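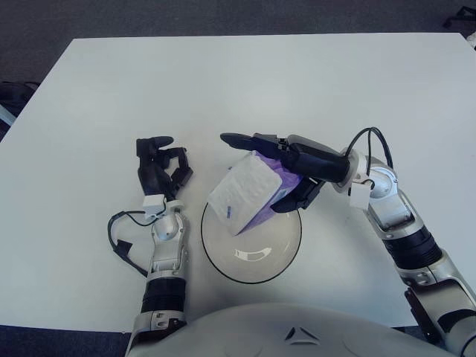

3.2 Zugbeobachtungen am Haugen

Besonders ergiebig war der Durchzug der Ringdrossel (Turdus torquatus) im März. Vom Sattel aus ließen sich die Trupps schon im ersten Licht verfolgen, und an keinem anderen Standort des Gebiets kamen uns die Vögel so nahe! Brekke und Løken hatten vermutet, dass die Art den Kamm nur bei Gegenwind überquert. Unsere Daten zeigen ein reicheres Bild: Auch bei Windstille zogen Trupps niedrig über die Wacholderheide, rasteten kurz und flogen dann talwärts weiter.

Abb. 3. Weiße Schale mit schwarzem Rand auf weißem Tisch, darüber eine violett-weiße Packung in einer schwarzen Roboterhand.

Insgesamt wurden 4.000 Durchzügler erfasst, darunter drei Alpenringdrosseln (T. t. alpestris) – für uns der schönste Nachweis der ganzen Saison. Die Bestimmung stützt sich auf die breiten hellen Säume der Unterseite, die bei allen Vögeln im Spektiv gut zu erkennen waren. Ob die Unterart hier regelmäßig durchzieht, bleibt eine lohnende Frage für weitere Frühjahre.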